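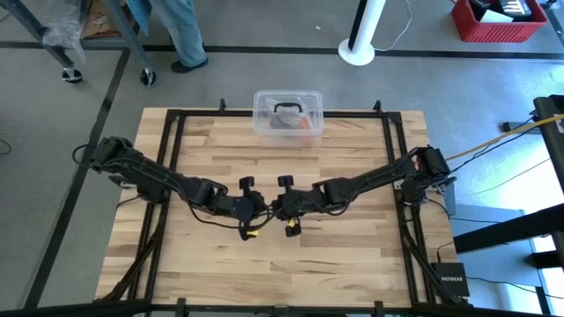
The butcher-block top, black rails all the way round.

I play in goal for a very average field hockey team and my kit bag used to be the worst thing in the house. People have started asking me how I keep it bearable, so I'm putting it all in one place.

First thing, unpack the minute you get home. I know, I know, you want a shower. But tip everything out on the garage floor before you sit down, because you will not get back up again! Leg guards go open side up. Gloves get a wooden spoon shoved in each one so the air can move (get your own spoons, I was told very firmly).

Don't put pads on the radiator. I cooked a pair of Pesonen kickers that way in November and the foam went crunchy. A fan on low overnight does a much better job.

For smell, I mix 175 ml of white vinegar with 700 ml of cold water in a spray bottle. Mist the linings, don't soak them. It smells like a chip shop for an hour or so and then it's gone. Elli Jääskeläinen, who kept goal at Grarnora before me, swears by baking soda in an old sock instead, left in the helmet between games. I do both now.

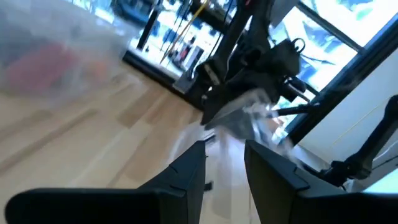 Straps are the other thing. Velcro stops gripping when it's full of turf fluff, and you can fix that with a stiff toothbrush or a fine comb. Go across the hooks, then along, and do it while you're watching TV. If the strap is really finished, most shoe repair places will sew a new one on. Mine charged a lot less than a new set of guards, and it's held through a whole season and that horrible away game at Clinholm where it rained sideways.

Shirts and base layers: inside out, cool wash, no fabric softener. Softener leaves a coating and the sweat smell just sits under it. Soak first for 90 minutes if it was a hot one.

Sticks I just wipe down and store flat. Ishbel Lindsay re-wraps her grip every month, which seems like a lot to me, but she also scores goals so maybe listen to her. When you do re-wrap, start at the top, pull tight, and overlap by half the width of the tape.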